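From: Office of Residential Services, Vatow Housing Cooperative
To: Residents' Announcement List
Date: November 26, 2021
Subject: Re: Questions on shared kitchen reservations and the new cleaning deposit

Dear Members,

The Office has received the message quoted below, along with several shorter ones on the same points. As the questions concern all households at Drotness House and Grikimus House, we are replying to the full list.

> To the Office:
>
> I read the notice posted by the mailboxes at Drotness
> House and would like three matters made clear before
> I book the shared kitchen for a family meal.
>
> First, does the four-hour limit include the time needed
> to set up and clean, or does it begin when guests arrive?
> Second, is the $40 deposit charged for every booking, or
> only for the larger ones? Third, the notice says that
> "outside caterers must be registered." My relatives bring
> dishes they have cooked at home. Does this rule apply
> to them?
>
> I would also ask that the rules be sent out in full. The
> posted copy is missing its second page.
>
> A resident, Drotness House

Length of reservations. The four-hour period covers the whole of a household's use of the room, including setting up and cleaning. A household that expects to need more time may reserve two periods in a row, provided that the second period has not been requested by another household 16 days before the date. Requests for a double period should be made on the same form and marked as such.

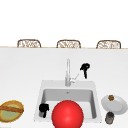

Deposit. The $40 deposit applies only to gatherings of more than 20 persons, counting members of the household. It is held by the Office and returned by check after the room has been inspected. Smaller gatherings pay no deposit. All households, whatever the size of the gathering, remain responsible for the cost of repairs if damage occurs during their reservation.

Caterers. The registration rule applies to businesses that are paid to prepare or serve food on the premises. It does not apply to relatives or friends who bring home-cooked dishes. Lâm Catering is currently registered with the Office and may be engaged without further paperwork. Any other business must send proof of insurance before the event. We regret that the wording of the notice left this open to doubt, and it will be corrected on the next printing.

Posted rules. The second page has been replaced at Drotness House. A complete copy may be requested from the Office by return message or collected at the front desk during regular hours.

Members have also asked how the cleaning standard will be applied. Before leaving, the household should wipe down all counters, rinse the sink, take out the trash, and return any borrowed cookware to the storage closet. Food left in the refrigerator must carry a name and unit number. Unmarked items will be thrown away at the weekly cleaning.
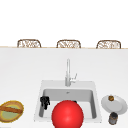

Grease and coffee grounds must not be poured down any drain in either building. The last plumbing call at Grikimus House resulted in a charge of $95, which was paid from the general maintenance fund. Under the revised rules, a charge of this kind will be billed to the household holding the reservation when the plumber's report supports it. A household that disagrees with a bill may ask for a review in writing.

Quiet hours are unchanged. Music should be kept low at all times out of regard for the units above, and the room must be vacated by 10 p.m. Guests may not use the resident parking spaces at either building. Street parking is available on the north side, subject to the posted signs.

Reservations for the winter months are now being accepted. The calendar for March will open once the maintenance schedule for both buildings has been confirmed, and a separate notice will be sent to this list at that time. Requests for March received before then will not be held and will need to be submitted again.

Finally, members are asked to send questions on individual bookings directly to the Office and to keep replies to this list limited to matters of general concern. Please include your building and unit number in all correspondence.

Respectfully,

Office of Residential Services
Vatow Housing Cooperative

You are receiving this message as a member of the Residents' Announcement List. To change your delivery settings, contact the list administrator.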